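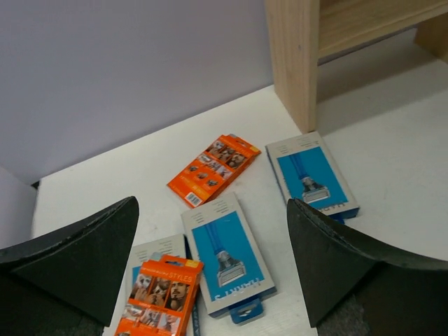

# Mivutstead seeks national heritage listing for Lurkton hill fort and field system

MIVUTSTEAD – The Mivutstead Heritage Office will ask for national protected status for the Lurkton hill fort and the ancient field system around it, after a survey showed the site is much larger than earlier maps suggested.

The application covers 1,367 acres of upland between Lurkton village and the Turcotte River. It takes in the fort, a line of burial mounds on the western ridge, and stone field walls that run down to the riverbank. If the listing is approved, the site would be protected from quarrying, deep plowing and new building.

Only the fort itself has any protection now, under a county order that does not reach past the outer ditch. The mounds and walls sit on a mix of public land and private grazing land.

## What the survey found

Survey teams walked the ridge over two winters, when the bracken was down and the ground was easier to read. They recorded 2,318 separate features, including wall sections, house platforms, pits and trackways. The older county map showed 61.

Six of the burial mounds had not been recorded before. None has been dug, and the application does not call for any digging. Two of them lie close to the Turcotte footpath and have been worn down along one side by foot traffic. The Heritage Office has moved the path markers uphill at that point and will reseed the bare ground in spring.

Field walls on the lower slope are in mixed condition. Those nearest the river have lost stone to later farm buildings, and a few now show only as low banks in the grass. Walls on the upper slope stand knee-high in places.

## What the listing would mean for residents

Grazing would continue under current leases. Landowners inside the boundary would need consent for new fencing, drainage work or tracks, but not for routine repairs to fences and gates already in place. Public footpaths would stay open, and no entry fee is planned.

The boundary leaves out all homes in Lurkton village. It does include the old Turcotte quarry, which has been closed for many years – the owners have been told and have until the end of the comment period to respond.

Parking remains the main concern raised by residents so far. The small lot on Lurkton Road fills early in summer, and cars are often left along the verge near the school. A separate plan for a second lot on the Mivutstead side of the hill will go to the county later in the year.

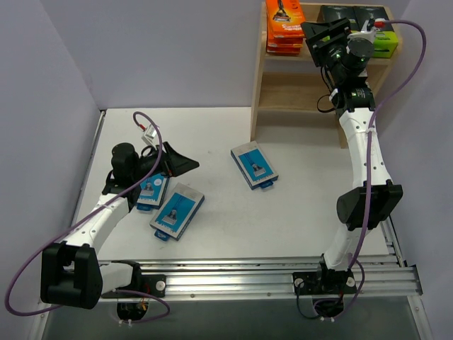
## Comment period and next steps

The draft boundary map and a full list of recorded features can be viewed at the Mivutstead library and at Lurkton village hall. Written comments will be accepted through September and may be left at either building or mailed to the Heritage Office.

An open meeting will be held at Lurkton village hall during the comment period, starting at 6:30 p.m. The date will be posted at the hall and the library. Guided walks to the fort will continue as usual, weather permitting, leaving from the Lurkton Road lot.

The Heritage Office will send in the final application once comments have been reviewed. A decision is expected to take at least a year.

**Contact:** Press desk, Mivutstead Heritage Office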